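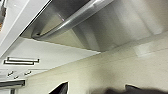

4.2 Grease, filters and what tenants say about them

Housing surveys have long asked tenants whether their kitchen is adequately ventilated, and tenants have long answered yes. The question is cheap to ask and pleasant to answer, and it has produced a literature in which kitchen air is nearly always fine. Our own first wave did no better. Of the 425 households in the Clovach sample, all but a handful ticked "adequate" or "more than adequate," including several whose only route for cooking fumes was a window painted shut. Part of the trouble is that people judge a ventilation system by its outside. A range hood of the kind in Figure 3, brushed stainless steel with a curved rail along the lower front edge, reads as a serious piece of equipment, and respondents with steel hoods rated their kitchen air a good deal higher than respondents with plain painted ones. They did so whether or not the hood was ever switched on.

Figure 3. Stainless steel range hood seen from below, with a white cabinet beside it.

The second wave therefore dropped the word "adequate" and asked about behavior. Tenants were asked when they had last run the hood, at what speed, and when the filter had last been cleaned. The first two questions went smoothly. The third caused a silence long enough that interviewers began to note it on the form. We had supplied five answer categories, running from "this week" to "more than a year ago," and were obliged to add a sixth after the pilot in Venditz, where the most common reply was a question: "What filter?" This category went on to become the largest in the study.

We do not wish to make too much of the difference between the two towns. Clovach has older buildings and more gas cooking, and its tenants move less often, so they have had longer to find the filter. Venditz tenants are younger and fry less. Even so, self-reported cleaning was only weakly related to the weight of grease recovered from the filters themselves, which we collected, bagged and weighed in 100 homes. Households that claimed monthly cleaning had filters slightly heavier than households that claimed yearly cleaning. One reading is that people who cook a lot both clean more and collect more grease. Another is that people who cook a lot are good at remembering things they meant to do. The data cannot separate the two, although the interviewers had a view.

Noise deserves a paragraph of its own. When asked why they left the hood off, tenants rarely mentioned the cost of electricity, the explanation most favored in earlier work. They mentioned the radio, or children asleep, or a wish to hear the timer. The MacKinnon scale, which we used for annoyance, was designed for road traffic and asks respondents to compare the sound with that of passing trucks. A surprising share found this a fair comparison. Those who rated the highest speed as "trucks, close by" used it almost exclusively for burnt toast.

The landlord records add a further complication. The Pludwood register lists 1754 hoods across both towns, of which 309 are marked as serviced in the past year. "Serviced" is not defined in the register. In the homes where we could check, it covered everything from a full motor replacement to a new light bulb, and in one building it appeared to mean that someone had knocked and found no one in. We have kept the variable in the models reported in Section 5, where it behaves about as well as one would expect, and have left it out of the summary table.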